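Section 4: Installing and starting the Kudura water softener

Read this section through once before you begin. It covers the under-sink model with the Briem valve head. If your valve head carries a Hillon label instead, use the separate leaflet in the box for steps 5 to 9, then come back here.

4.1 Before you start

You will need an adjustable spanner, a roll of thread tape, a bucket, a torch and a plain, light-coloured bowl. The two hoses, the drain tube and the fitting kit (part 1408) are supplied.

Check that the cupboard floor is level and will bear the weight of the unit when it is full of salt and water. A thin shelf laid over pegs will not do. Move the unit to its final position while it is still empty.

Find your stop tap and make sure it turns freely. If it is stiff or will not close fully, have it seen to before going any further.

CAUTION: Do not install the softener on a hot water pipe, or in a garage or outhouse that is not protected from frost.

4.2 Connecting the unit

1. Close the stop tap and open the cold kitchen tap until the flow stops. Leave it open.

2. Lift off the lid and take out the packing ring. Keep the ring. You will need it if the unit is ever moved.

3. Wrap thread tape clockwise around both threaded ports on the valve head. Three turns is enough.

4. Turn the bypass lever to BYPASS.

5. Fit the hose marked IN to the left-hand port and tighten it by hand.

6. Fit the hose marked OUT to the right-hand port in the same way.

7. Give each nut a further quarter turn with the spanner. The ports are plastic and will crack if forced.

8. Push the drain tube onto the spigot at the back and run it to the sink waste. The tube must not rise above the top of the cabinet at any point.

9. Fix the overflow elbow at the side and lead its tube downhill to the outside wall or to a floor drain.

Note: Homes on the Hidbridge supply may have a meter with its own check valve. Fit the softener on the house side of it — never between the meter and the check valve.

4.3 Filling and flushing

Open the stop tap slowly with the lever still at BYPASS. Look at both joints with the torch. If either one weeps, close the tap, undo the nut and put on fresh tape.

When the joints are sound, turn the lever halfway towards SERVICE and wait until the hissing stops. Then turn it fully. Run the cold kitchen tap for 20 minutes. The first water through may be pale brown or slightly cloudy, which comes from the resin and is harmless.

To check that it has cleared, run some into the bowl, set it on a table in good light and look down into it. Colour that you would miss in a glass shows up against a white surface.

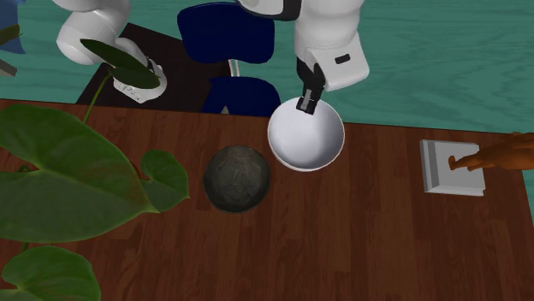
Elaine Marwood
Technical Author, Kudura Home Water

If the water still has a tint, flush again for the same time. Do not connect a kettle, coffee machine or ice maker until it is clear.

4.4 Adding salt

Use tablet or block salt sold for softeners. Rock salt and table salt leave a sludge at the bottom of the cabinet.

1. Pour two jugs of tap water into the salt compartment.

2. Add salt up to the line on the inside wall. Do not fill above it.

3. Wipe any grains off the rim and put the lid back.

The cabinet holds more than 12 kilograms. Top it up when the salt drops below the lower mark.

4.5 Setting the control panel

Plug in the adaptor. The panel shows the time first, flashing.

1. Set the time with the arrow keys and press OK.

2. Enter your water hardness. Your supplier can give you the figure, or use the test strip taped inside the lid.

3. Choose the hour for the cleaning cycle. It is set to two in the morning and most people leave it there.

4. Hold OK for five seconds to start the first cycle by hand. It lasts 40 minutes. You will hear water going to the drain, and the panel will count down.

Avoid drawing water during the cycle. Any water you do use will be hard.

CAUTION: If the drain is still running an hour after the cycle began, turn the lever to BYPASS, unplug the adaptor and see Section 7, Faults.

Note: The panel does not change with the clocks. Reset it by hand in spring and autumn.

Section 4 revised November 23, 2019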